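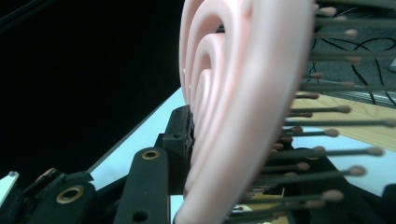
I have been brushing my hair for well over fifty years and I don't believe I had ever given the brush a single serious thought until the open afternoon at Triltell, which is the brush works on the far side of Sorlow, down past the feed store and the old rail bridge. My sister had been saying for ages that we should go, and then in October a notice went up at the library and that settled it. We were told to be at the side door by two. What I came home with, apart from a paper bag I'll get to later, is a whole new way of looking at the ordinary pin brush, the kind with thin dark pins and a little rounded tip on every one. I always took those tips for decoration! They're there to be kind to your scalp, and once you've run your thumb over a brush that has lost a few of them (I have one at home in exactly that sorry condition) you understand at once. The pink one I kept going back to had big curved ridges on the back, ring inside ring, like something you'd draw in wet sand, and pins crowding out the other side so thickly I wondered how anybody ever cleaned between them. More on that below, because I asked.

Getting in and getting started

Parking is in the gravel lot across the road, and please do believe the sign about not using the loading side, because a man in a blue hatchback didn't and had to be fetched out of the talk to move it. There were 12 of us in our group, which was a nice size, big enough that you could hang back and poke at things and small enough that you could still hear. Heriberto Orozco took us through. He has been there for 17 years and he talks with his hands, usually with a brush in one of them, so that by the end of the first room we had all learned to stand a little farther back.

The first room is where the old stock is kept, drawers and drawers of it. Some of the early brushes have wooden handles gone dark from use, and there's a travel brush that folds shut with a snap so loud it made my sister jump. I could have stayed there all afternoon. Heriberto let us try pushing a loose pin into a bare cushion with a thumb, and it is a good deal harder than you'd think. Mine went in crooked and I was allowed to keep it.

The handling room

From there we went along a corridor that smelled of warm plastic and floor polish and into the room I liked best, where brushes are picked up, turned over and looked at from every side. I had supposed the inspecting would be all about the bristles, but a lot of the attention goes to the back and the handle. Does the raised pattern catch a fingernail? Is there a seam you can feel? Does the whole thing tip toward the head when you hold it loosely? Naima Tahiri, who runs that room, told us that people decide whether they like a brush before it has been anywhere near their hair, and I thought of how I shop and had to admit she was right.

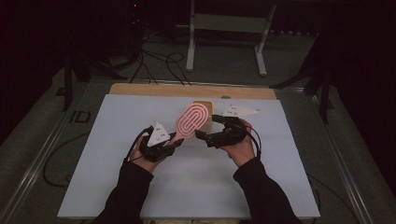

The pink-and-white paddle over the pale board, raised ovals showing.

I got into a long conversation with Naima about the pattern, which she called the racetrack, and I asked her whether it did anything or was only for looks. A bit of both, she said. A smooth back slides when you've got conditioner on your hands, and the ridges give your fingers something to settle against if you're the sort of person who holds a brush by the head. I am that sort of person. My sister is a handle person and had never noticed there was any other way, and we carried on about it all the way down the corridor, I'm afraid, with Heriberto politely waiting at the door.

She also answered my cleaning question. Comb the hair out first, from the handle end toward the top, using the tail of an ordinary comb and going along the rows instead of across them. Then swish the pins in warm water with a drop of shampoo, keep the cushion out of the water as best you can, and lay the brush face down on a towel overnight. I had been standing mine upright in a mug for years, which lets the water run down and sit in the cushion. So the mug has gone back to the kitchen.

A table at the end of the room was set aside for touching, and there I finally got to look at the pins really close up. They aren't stiff all the way like needles. If you lay your palm on them and lean, they lean too, and then come back. A small girl in our group was pressing her hand down and lifting it and pressing it down again with enormous concentration, and I waited my turn and did precisely the same.
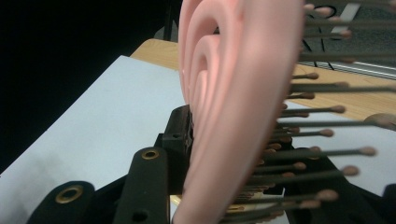

The shop, and a very good bun

The tour lets you out by the shop, naturally. It's hardly bigger than a closet and it gets hot with a whole group in it, so I'd suggest letting the keen ones go first and having a look at the framed order forms in the passage. There is a basket of seconds by the register, with small flaws in the color mostly, and that's where my paper bag comes in. I bought one for myself and one for my niece in Huvel, who has hair down to her waist and goes through brushes the way other people go through socks. My sister bought nothing, then went back in and bought a comb.

Afterward we walked up to Esquivel for coffee. It's uphill but not badly so, and they do an orange bun with a sticky top that I would happily drive over for on its own. We sat in the window with our purchases on the table and compared scalps, more or less, until they started putting the chairs up.

If you'd like to go, the next afternoon hadn't been fixed when we asked, but the library will post the notice again and you put your name down at the desk there. The floors are level apart from one step into the shop. Wear something with pockets if you can, for the pin.

Out and About > Sorlow > Works and Workshops > An Afternoon at Triltell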